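Ticket: Agent won't leave the bathroom / success rate dropped after scene update
Project: Moroz (indoor navigation, object search)
Opened by: Devendra Nigam
Assigned to: Hendrik Hermans
Status: Resolved, one follow-up open

Devendra, opening note

Hi Hendrik, sorry to dump this on you right after the cluster move, but I'm stuck and I've started talking to my monitor. You know the object search runs I was doing with the Ekby planner on the Garkholm house? They were fine in September. I pulled the new scene pack, reran the same evaluation set (all 400 episodes, same seeds, same checkpoint) and a whole bunch of them now end with the agent pacing in the bathroom until it hits the step limit. It gets in there, looks at the sink, turns toward the open door, takes a couple of steps, turns back. Over and over. It's kind of hypnotic if you watch it at double speed.

Things I already tried:

Reran with the old planner config. Same behavior.
Cleared the cached maps and let it rebuild everything. Same.
Raised the step limit. It just paces longer, ha.
Turned off the depth noise. Slightly smoother pacing!

The checkpoint can't be the issue, I compared the hashes. The weird thing is that episodes starting in the hallway mostly look normal as long as the agent never goes into the bathroom.

Hendrik, first reply

Can you send me the log for one bad episode, and turn on the frontier printout? It's verbose=2 in the planner section, the old debug flag doesn't do anything anymore. Also tell me what agent radius you're running with.

Devendra

Radius is whatever the default is, I never touched it. Ran episode 511 by itself because it's the worst one, and it goes bad really early. This chunk repeats until the end:

[planner] frontier selected: id 5, room: bathroom_exit
[planner] path found
[controller] forward blocked, replanning
[planner] frontier 5 rejected, no path
[planner] fallback: nearest explored cell
[planner] frontier selected: id 5, room: bathroom_exit

So it wants to go out the door, finds a path, bumps into something, decides there's no path, backs off, forgets all about it and picks the same door again. I feel for it, I've had mornings like that.

Hendrik

OK, that's helpful. Two separate things going on there, I think.

The first is the "blocked" line. Path found and then blocked right away usually means the navigation mesh and the collision mesh disagree. The new scene pack came through the Prorkport converter, and I know that one exports doors as separate moving parts. If the mesh was baked with the doors hidden, the planner thinks the whole opening is free, and the controller runs into the door panel.

The second is that a rejected frontier should stay rejected for a while. It shouldn't come straight back with the same id. Did you merge my branch with the frontier memory?

Devendra

Umm. I merged something of yours! Let me look.

OK, I merged the branch but the config still had memory turned off, which I'm guessing was me, from when I did the ablation for the paper draft. So that's one for the hall of shame. Turned it on and reran 511. Now it rejects the door, goes and sulks at the other side of the room, and the episode ends with "no frontiers left" instead of pacing. Better in a way? It's still failing, it's just failing with more dignity.

Hendrik

Good, that's what I'd expect. Now rebake the mesh with the doors included and in their episode start pose. Command is in the readme under "articulated parts." Please don't do it with the scene open in the viewer, it'll lock the file and you'll get the old mesh back with no warning at all. Lost an afternoon to that one.

Devendra

Rebaked, viewer closed (I double checked, and then checked again). 511 goes through! The path used to cut straight across the panel and now it swings wide and comes out cleanly. I kicked off the full set before lunch.

Results are in and I'm a lot happier. The pacing is gone everywhere. Success is back to where it was before the update, give or take a few episodes that flipped both ways, and I can live with that. I also ran it with the fixed mesh but memory off, to see which change did the work. Mesh alone gets nearly all of it back. Memory helps on the ones where the agent comes at a door from a bad angle and needs to give up and try from somewhere else.

For the paper I think this means the September ablation table has to be redone. The "memory off" column was measured on a mesh where doors were never in the way, so of course memory looked useless. I was about to write a whole paragraph about how it doesn't matter. Glad I didn't!

One leftover: the hallway also has doors standing open, and the agent hugs the door edges tighter than I'd like when it goes past. It doesn't hit them, it just looks nervous. Could be the radius after all. I'm leaving that as the follow-up and I'll try a bigger value tomorrow.

Attaching two agent views from the Garkholm scene so you can see which doors I mean.

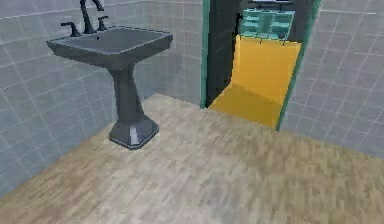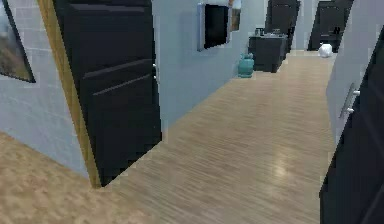
Attachments: bathroom with the open doorway (first), hallway with the black doors (second)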